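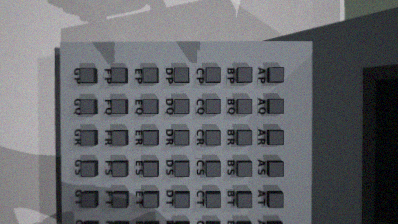

## 3. Adding a book review to the Heltmont catalog

1. Open **Reviews** and select **New entry**.
2. Enter the title, author and page count (for example, 431).
3. Choose a period. *The Siege of Clukcombe* is filed under **Medieval – Fiction**.
4. Paste your review. The limit is 237 words.

**Note:** Quotations count toward the limit. 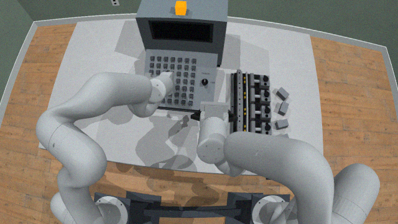

*Gray unit with push buttons and a round black knob, back center of the table*

5. Select **Save**.

**Caution:** Saving replaces any earlier draft – copy it first if you need it.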